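FOR IMMEDIATE RELEASE

Wato to Open Household Goods Reuse Store in Drindurmont in June

DRINDURMONT – Wato, the regional reuse and repair cooperative, will open its first permanent store in Drindurmont in June. The store will sell used kitchen items, toys, small furniture and bedding at low fixed prices, and will take donations from the public during all opening hours.

The store occupies the former Dwivedi furniture showroom next to the bus station. Wato has signed a lease on the building for 5 years. Renovation of the ground floor is complete, and work on the loading entrance at the rear is expected to finish before opening day.

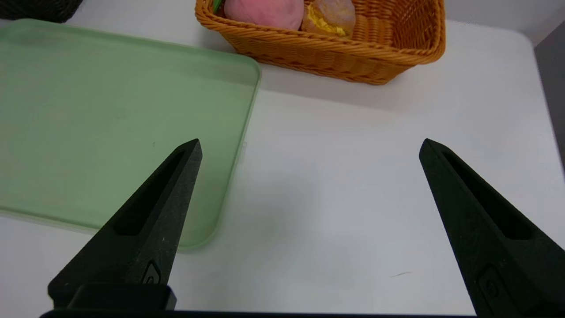 Wato has run temporary sales in Drindurmont for the past two winters. The most recent one drew nearly 430 households and sold most of its stock before closing time. Director Celina Baran said the turnout made the case for a year-round location.

"People were asking us where they could bring things in the spring and we had no answer for them," Baran said. "They had to drive to our main site or hold on to everything until the next sale. Now they can drop it off on the way to work."

The store will employ nine people, including two repair technicians. Hiring for the remaining sales positions is under way. Applicants do not need retail experience, and training is paid.

Prices and Sorting

Most items will be sold in price bands marked by a colored sticker. Items that do not sell within 61 days will be moved to a clearance shelf near the exit and then offered to other reuse groups in the region.

Toys and textiles will be checked for loose parts, open seams and missing labels before they go on sale. Stuffed toys will be washed at the main site and returned to the store in sealed bags.
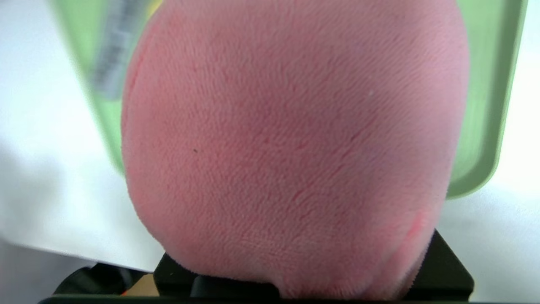 Stock and pricing records will be kept in Divix, the inventory system Wato already uses at its main site. Store manager Czesław Kurek said staff will be able to tell customers by phone whether a larger item, such as a crib or a bookcase, is still available. The store will not hold items without payment.

"We tried holding things at the winter sales and half of them were never picked up," Kurek said. "If you pay for it, we will keep it for you until the end of the week."

Donations will be accepted at the rear entrance from 8 a.m. The store can accept:

Clean bedding, towels and curtains

Toys, games and puzzles with all pieces

Cookware, dishes and kitchen utensils in usable condition
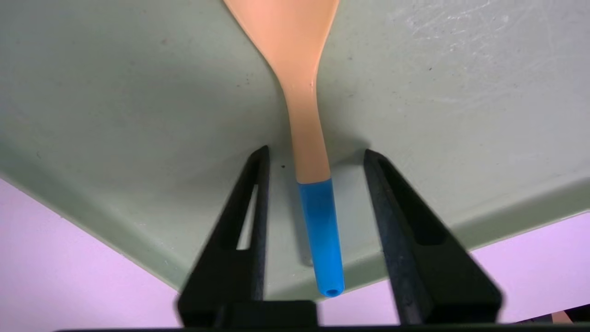 Small furniture that two people can carry

The store cannot accept mattresses, car seats, paint, large appliances or anything with water damage. Staff may turn away other items when storage is full.

Repair Evenings

A repair evening will be held once a month in the upstairs room, led by Razia Dhanial. Visitors may bring one item each, such as a lamp, a toaster or a chair with a loose leg. There is no charge for labor. Replacement parts are sold at cost. Places can be booked at the front counter once the store is open.

Media Contact

Hanna Nowakowski, Press Office, Wato

Interviews and visits to the store before opening can be arranged through the press office.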